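Week one at Tanguy, done

Quick one tonight, my hands hurt and the alarm is set for 5:15.

So I'm in. First year apprentice, electrical, at Tanguy. For anyone who missed the last post, I quit the call center in spring, sent out a pile of applications, heard back from two places. One wanted my own van. The other was Tanguy.

Monday was all paperwork. Boot voucher, safety videos, a locker that doesnt close. Then Lucienne Pons walked us through the pay steps. There are six of us in the intake and you move up a step every 1403 hours, signed off in a little green book. Lose the book and you are in trouble. I put mine in a freezer bag already.

Rest of the week I was with Levente Boros on the Flustitz job, an old dairy they're turning into apartments. Bending conduit mostly. Well, he bent conduit, I carried it and then made scrap. Offsets are harder than they look. You mark, you bend, you hold it up and the thing is twisted like a dog's leg. By Thursday I had two he'd let me put on the wall. Behind a door, but still - the wall.

Boots: go up a half size. My heels are a mess.

Tools so far cost me $277, and that's with Évan Fleury selling me his old side cutters cheap. Don't buy the big kit. Everybody told me this and I nearly did it anyway. Linesman's, cutters, two screwdrivers, tape, a level. Done. Add stuff when you get yelled at for not having it.
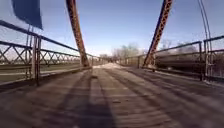

Old truss bridge, plank deck.

Classes are Saturday mornings at the training center. First one was math. I was dreading it, been out of school eleven years, but it was fractions and Ohm's law and the teacher, Gilles Poulain, goes slow. He did the whole first hour on reading a tape measure. Some of the younger guys rolled their eyes and then got the sixteenths wrong, so.

Book money comes out of the first check, heads up if you're applying. I didn't budget for that. Rice week.

A few people asked in the comments if you need to know anyone to get in. I didn't. Took the aptitude test, did the interview, waited. Next intake opens in December I think?? Call the office, dont trust me on it.

Next week is pulling wire on the second floor. Levente says bring knee pads. Need to find knee pads.

Ok bed.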